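# Bottles, and a desk to put them on

I've been meaning to put this page up since November, when I finally started clearing the bottles out of the spare room. It began with one shelf. Then the shelf filled up, then the windowsill, then a crate under the bed (which I'm still pretending is temporary), and by the time I sat down with a notebook I'd got to 44. Not a collection, I kept telling people. Well, it's a collection.

Most of them are nothing special. I like brown and amber ones best, the sort you'd walk straight past at a car boot sale. I paid 40 pence for my very first, from the Saturday-morning sort of stall that sells door handles and odd saucers, just outside Treltbridge. It had no stopper and a chip in the rim and I thought it was wonderful! The little Susta ones came later, in a box with some dull tins I gave away again.

What I enjoy is how different they look once you get them away from the shelf and up against something pale. All jumbled together they're just a brown lump. On their own, with a bit of light coming through, you start to notice the colour – and it's never quite the same brown twice.

So, two pictures for now, and more when I've got through the crate.
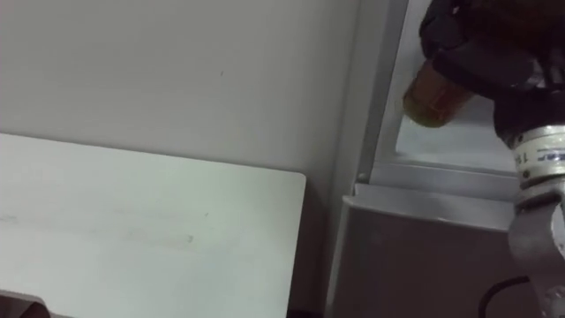
Amber glass, orange-brown and see-through, with a darker band near the base.
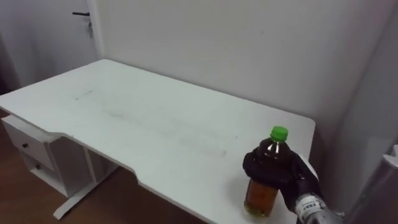

Plastic this time, with brown liquid in it, standing near the edge of the white desk. I do like the dip in the front of that tabletop, and the two drawers with their dark round knobs. Yes, there's a scuff on the left and a long grey smudge across the middle.

**How do you get an old label off without scratching the bottle?**

Soak it in warm water with a drop of washing-up liquid for an hour or so, then rub with your fingertips. If the glue stays put, a dab of cooking oil left on for 5 minutes usually shifts it, and then you wash the whole thing again. Keep wire wool and scouring pads well away, even on thick glass.

I had a go with a Closex label remover once as well, and it did the job but the smell hung about for days. Oil's cheaper anyway. The Kristiansen labels are the worst I've met so far – they come away in tiny curls and you find them in your jumper a week later.

Next up will be the green ones. I've only got a few, and one of them still has its cork stuck halfway down the neck.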